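**Fandent** is a research method for teaching a two-armed surgical robot to throw and tie interrupted sutures on practice tissue. It is a form of imitation learning — the robot copies recorded human runs — with an extra step in which every recorded run is cut into short phases and each phase gets its own start and stop check. It was worked out at the Drallcombe bench lab by Gisela Buschmann and Joscha Reuter. The name covers the method, the code and the set of recordings. Older notes call it "phase copy" or just PC, same thing.

Not a clinical system. Everything so far is on pads.

## Background

Suturing is a common test task for surgical robots. Small needle, soft target, thread that goes wherever it wants. Early work mostly used planned paths: measure the wound, compute the needle arc, drive the arm along it. Works fine on a flat pad with the needle already held right. Falls apart when the needle turns in the jaws or the pad shifts.

Learning from demonstration takes another road. A person drives the arms from a console, cameras and joint readings are saved, and a network is trained to give the next small motion from what the cameras show. The weak spot is long tasks. A full stitch has a pickup, a handover, a drive, a pull and a knot, and small errors add up from one to the next. By the knot the arms may be somewhere no human run ever was.

Buschmann's first try, on a single network for the whole stitch, got through the needle drive most of the time and almost never through the knot. Reuter's suggestion was to cut the runs up by hand and see which pieces failed. That became the method.

## Method

### Phases

Each stitch is split into:

- **Pickup.** Needle lying on the pad, grasped along its arc.
- **Set.** Needle turned to the right angle, sometimes passed between arms.
- **Drive.** Through one side of the cut, out the other.
- **Pull.** Thread drawn until a short tail is left.
- **Tie.** Loops around one instrument, tail grabbed, tightened. Repeated.
- **Trim.** Both ends clipped. Done by a person in the first version, by the robot later on.

Phase labels are put in by a human reader, one pass per run. A second reader checks the borders only. Where they differ the earlier border wins (this was argued over, see Criticism).

### Views

There are three views: one fixed overhead camera and one small camera at each wrist. The wrist views matter most for pickup and tie. From overhead the jaws often hide the point of the needle, and the network then guesses depth badly. Wrist views have their own trouble — the other arm's shaft can fill a large part of the view, out of focus, right where the wound is. No masking is used. Trials with masking made tie worse and nothing else better.

### Start and stop checks

A small second network looks at the same views and says whether the phase now running is finished, and if the next one can start. If neither, the phase runs on up to a time limit, then the arms back off and it starts over. A retry is allowed 2 times per phase. After that the run counts as failed.

The check is the part that gets credit for most of the gain. Without it the arms would sometimes go through a whole tie with no thread in the jaws.

### Training data

The set holds 154 recorded stitches by people, all on tissue pads with a straight cut. Drivers were told to work at normal speed and not to fix mistakes out of view. Dropped needles were kept in. So were bits of cut thread left on the pad from earlier stitches, as clearing them between runs made the trained robot go wrong the first time it met a scrap.

Pads are used for several stitches before they are changed. The network thus sees both clean pads and ones that already carry knots. A wrist view with needle and thread on the pad, finished knots beside the cut and a loose end off to the other side is normal for the set.
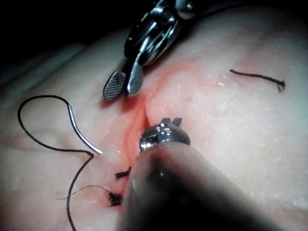 ## Results

Main test was run in December at Drallcombe, with pads from the same batch as training. The single network and Fandent were compared on equal numbers of stitches, needle laid down by hand in a new spot each time. Fandent finished the full stitch far more often; the single network's failures were nearly all in tie, as before.

By phase, in short:

| Phase | Single network | Fandent | Common failure |
|---|---|---|---|
| Pickup | good | good | needle held too near the point |
| Set | fair | good | needle rolls in jaws |
| Drive | good | good | exit too close to cut edge |
| Pull | fair | good | tail pulled right through |
| Tie | poor | fair | loop slips off before tail is grabbed |
| Trim | not tried | fair | one end left long |

Mean time per stitch was slower than for the human drivers, mostly on account of the retries. A stitch with no retry took about 17 percent longer than a human one.

A follow-up on the Merncombe pads, which are softer and tear more easily, gave lower scores in drive. The arms pushed as hard as they had learned to on the first kind. No force reading is used anywhere in the method so there was nothing to tell them otherwise. Adding a few Merncombe runs to training fixed part of it.

### Thread color

All training thread was black. With pale thread the pickup phase still worked, pull and tie didnt. Dark thread throws a visible shadow on a light pad, and Reuter thinks the network leans on the shadow to judge height above the surface. Not tested on its own.

## Criticism

The Cuypers group repeated the work with its own arms and agreed on the main result, but raised two points. One, the phase borders: "earlier border wins" cuts off the last bit of pull, and that may be why tails come out uneven. Two, the hand labels are slow to make and the gain might be had from automatic ones. A version with automatic borders did nearly as well in their hands, except in set, where the software could not tell a finished turn from a pause.

Others have noted that knot quality is only scored by eye. A knot that looks closed may be loose. Buschmann has agreed with this in talks and a pull test was added to the later protocol.

Also open: curved cuts, bleeding, any tissue that moves. None of these are in the set.

## Later versions

*Fandent 2* adds trim by robot and a learned retry, where the arms back off by a different amount depending on what failed. Dropping the needle needs a wide view; a slipped loop needs only a small move. Also cut the overhead camera's frame rate with no loss in score.

A lighter version with wrist views only is in use for teaching. Weaker on pickup when the needle lies far from the cut, otherwise close to the full one. It was trained for 2,000 steps per phase on one desktop machine, a good deal less than the full version.

## See also

- Imitation learning
- Interrupted suture
- Needle driver
- Surgical robot
- Task segmentation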